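Nettoyer des pièces blanches et lisses sans les rayer ?

Mercedes Pacheco
Publié le December 4, 2019

Bonjour,
J'ai récupéré un lot de vaisselle et d'accessoires blancs pour la petite salle de Cusville, 37 pièces en tout. La surface est lisse, arrondie, un peu brillante. Certaines ont un voile gris qui ne part pas à l'eau claire. J'ai essayé le liquide vaisselle sur une assiette, sans grand changement.

Une vue de très près, avec le blanc en bas :
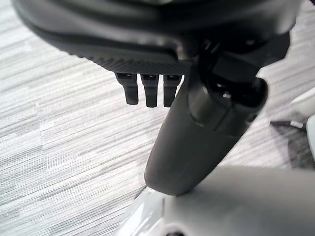
Surface blanche et gris clair, en bas

Je voudrais éviter la poudre à récurer. Est-ce que le bicarbonate suffit, ou faut-il un produit spécial ? Merci d'avance.

Wododar

Tout dépend de la matière. Si c'est de la porcelaine émaillée, une pâte de bicarbonate et d'eau, chiffon doux, on frotte sans appuyer et on rince. Si c'est du plastique, évitez la pâte, elle peut le matifier. Eau tiède et savon noir, 14 minutes de trempage, puis microfibre.
Pour le voile gris, pensez au calcaire : vinaigre blanc dilué de moitié, à tester sur le dessous d'une seule pièce. Pas de vinaigre s'il y a un filet doré – il ternit vite. Et surtout pas d'éponge verte.

Echeverri

Moi je mets tout au lave-vaisselle et basta.

Citness

+1 pour le vinaigre. Chez moi c'était bien du calcaire, sur des bols. J'ai mis 100 ml dans une bassine d'eau tiède et j'ai essuyé tout de suite après le rinçage, sinon les traces reviennent.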